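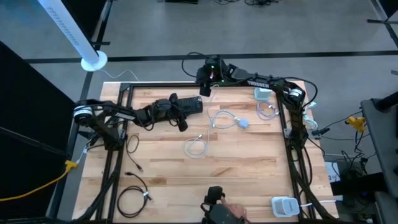

Kistham Cables is a set of two-arm manipulation recordings in which an operator sorts, straightens, coils and sets down cables and chargers on a flat table. It was gathered to train policies that have to cope with thin, floppy objects whose shape is never quite the same twice. Item choice was left to the operator within a fixed pool, so a single layout may mix a thin black cable, a coiled lavender-purple one, a pale blue-white one with a light blue trapezoidal connector and a couple of small white power adapters, all lying inside the black metal frame that carries the arms. Layouts were not tidied between episodes unless an item had left the working area.

Version: 3
Last edited: 3rd April
Maintainer: Marit Halvorsen
Collection lead: Sreekumar Naidu
Annotation: Crescencio Cabello, Crisóforo Aguirre

Contents

The release holds 2540 episodes. Of these, 238 are marked as held out and should not be used for training or for choosing checkpoints. A further 567 carry hand-written step labels; the rest have only the one-line task instruction given to the operator.

Each episode folder contains:

joints – positions and velocities for both arms, one row per time step
gripper – commanded and measured opening, left and right
video – one file per camera, wrist and fixed views
task – the instruction as plain text
notes – operator remarks, often blank
status – complete, partial or dropped

Time stamps are taken from the recording machine, not from the cameras. If you resample, resample the joint stream to the video and leave the video alone.

Tasks

The instructions fall into four families: pick and place, coil, uncoil, and hand over from one gripper to the other. Wording was not fixed. "Put the black cable on the left" and "move black cable left" may describe the same motion, and we have left both as they were typed. Left and right are always given from the operator's side of the table, which is a known source of trouble for anyone training from a fixed view on the opposite side.

Collection set-up
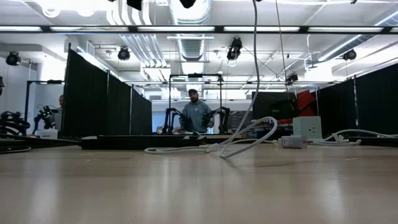

Episodes were recorded at the Drevport site, on several stations sharing one room. Stations use the same arm layout, but lighting and background differ from one to the next, and we advise splitting by station if you want to measure how well a policy carries over. Background content is not masked. Fixed views can take in the black curtain panels, a neighbouring station with a person at it, the long light fixture and the silver ducts overhead, and the operator may be in plain sight between the two arms. Long white cables on the pale tabletop are the hardest case for segmentation, as the surface also picks up reflections from the lights. Crescencio Toledo's masks for these were drawn by hand and are stored separately under masks_manual.

Status and labels

Complete means that the operator judged the instruction to be met. Partial means that at least one item was moved as asked. Dropped means that the episode was stopped early, whether through a lost grip, a snag or a fault on the arm. Dropped episodes are kept in full – several users asked for them as negative examples – but the default loader skips them. Set include_dropped to true to get them back.

Step labels use a short verb and an object name, for example "grasp adapter" or "release cable". Boundaries were placed by one annotator and checked by another. Where the two disagreed, the earlier boundary was kept.

Known problems

In version 2 the left and right gripper columns were swapped for part of the October recordings. This is fixed here. Do not mix the two versions.

Wrist views are often blocked by the item being held. The fixed views should be preferred for judging whether an item has been released.

Object names are not consistent. "Charger", "adapter" and "brick" are used for the same things.

Related sets

Hadar uses the same file layout with rigid objects and can be loaded with the same script. Tremblay is older, single-arm, and needs the converter in tools.

Changes from version 2

Column swap corrected
Status field added to all episodes
Manual masks moved out of the episode folders
Held-out list frozen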